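Workshop Tips: House Rules for Working Around Two-Armed Robots

These are the rules we keep at the Hillham workshop for jobs where the robot handles soft household things such as carrier bags, bin liners and tea towels. Ottilie Mösli wrote the first set in May and we have added to them as we went along. Most of them would do for any small workshop with an arm or two and not much floor.

Before you switch on

Walk the floor first. Pick up offcuts, cable ties and stray bits of tape within reach of the arms. Carpet hides small screws very well, so run a magnet over it if anyone has had a cover off.

Find the stop button and press it. Then reset it and check that the arms stay still until you tell them to move. If the button is on a lead, hang it where the person watching can get to it without leaning over the machine.

Look at each cable from the shoulder to the wrist. It should have enough slack for the joint to turn the whole way, but not so much that it can catch on the other arm. Move the joint by hand, power off, and watch what the cable does. A clip that has slipped a few centimetres is enough to cause a snag.

Agree who is driving and who is watching. The watcher doesn't take phone calls.

Setting up a bag

Hang it at a height both grippers can reach with the elbows still bent. An arm at full stretch is jerky and hard to correct. A small hook in the wall is fine for anything light, and a scrap of bright tape by the hook makes it easy to find the same spot again.

Thin plastic is awkward. It clings, it folds over on itself, and a camera often can't tell where the edge is. Painter's tape along the sides helps with that. Use the low-tack sort, press it down with a thumb and keep it flat, as a curled end will stick to the fingertips.

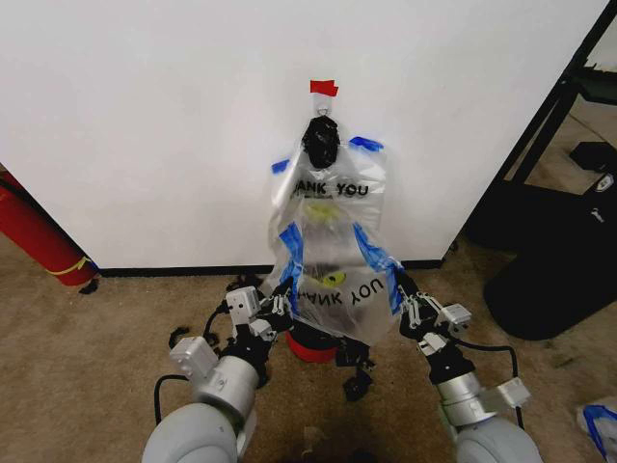
Set the grip force low and bring it up in small steps. We start at 37 on the Vandaneck controller, where the scale runs to 100, and very seldom need to go past the halfway mark for plastic. If the bag slips, try a wider pinch before you try a harder one. Clean fingertips grip better too – wipe the pads with a damp cloth and let them dry.

When one gripper has hold of something, don't send the other off at full speed. Two arms pulling on the same piece of plastic can load a finger joint sideways, and finger joints are the dearest part to replace. Masilela sells a spare set but the wait is long.

While it is running

Stay outside the reach of the arms. We mark the line with floor tape and renew it when it scuffs. If something falls, leave it where it is until the arms are stopped, even if it is only a bag.

Never free a snagged bag by hand with the power on. Stop, open the grippers from the controller, then go in.

Tie back long hair and take off lanyards. Sleeves should be buttoned or rolled above the elbow.

Keep the way to the door and the fire extinguisher clear at all times. Bins and racks have a habit of creeping inwards over a week, so push them back at the start of each session.

Knowing when to change the bag

A bag that has been pulled about goes baggy at the handles and starts to split near the hook. Change it at the first split. We used to patch them, and the patched ones behaved so differently that the notes from those runs were of little use. Write the change in the log along with the run number. Run 234 is in our book twice with two different bags, and we still can't say which result belongs to which.

Torn bags go in the soft plastics sack once the tape is off. Tape left on spoils the load.

At the end of the day

Park the arms low, with the grippers open and empty. Switch off at the wall as well as at the controller. Coil loose cables and put them on a peg, not back on the floor.

Check the finger screws every 328 runs or once a month, whichever comes first. Drustby's hex keys fit ours, and the set lives in the top drawer. Please put them back in it.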